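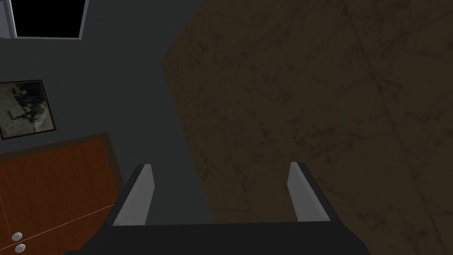

Lesia Romaniuk

How to get through the Pedel simulator trial without buying something you don't need

14 comments | Share

Jernus sells Pedel as a practice room for gripper arms. You get a rendered house, a parallel gripper and a view from just behind the fingers, and you're supposed to learn enough there to skip the fumbling on real hardware. The sales page says you'll be ready in an afternoon. I wasn't, and I have set up arms before.

The trial is free for 50 sessions. Use them like this.

1. Install it and turn off the guided tour. The tour moves the gripper for you and then congratulates you.

2. Pick the wrist view and stay in it. The gripper body fills most of the bottom of your screen and things slide out at the sides, cabinet knobs included. The overhead view is far more comfortable, but your real arm may not have one.

3. Open the fingers all the way and drive around with nothing in them. Get close to a wall, then back off. Do this until you can stop where you meant to. It took me 6 sessions.

4. Look hard at the surfaces. The brown marble has veins and streaks all over it, while the gray wall next to it has no texture at all. If you plan to train anything on camera images, ask yourself how much your own walls look like that. Mine have scuffs and a light switch.

5. Now try a grasp. Approach slowly, line up the gap between the fingers, close, lift. Write down every miss yourself. Pedel's own score gave me 87 percent on a run where my notebook said nearly 50, and I still can't find a page explaining what it counts as a success.

6. Change the room and repeat step 5 without practicing first. That second number is the one to trust.

7. Export your log before the trial ends. The export button goes gray afterward and support told me it stays that way.

Should you pay for it? The full license is $85 a month. If several people share one arm and keep waiting for a turn, maybe. For one person with one arm on a desk, I'd run the trial and stop. The contact physics feel generous to me, and I haven't seen Jernus publish a comparison against a real gripper. I asked for one in October and got a brochure.

This site uses cookies to remember your settings. Accept | Manage

Contact | Copyright Lesia Romaniuk | Back to top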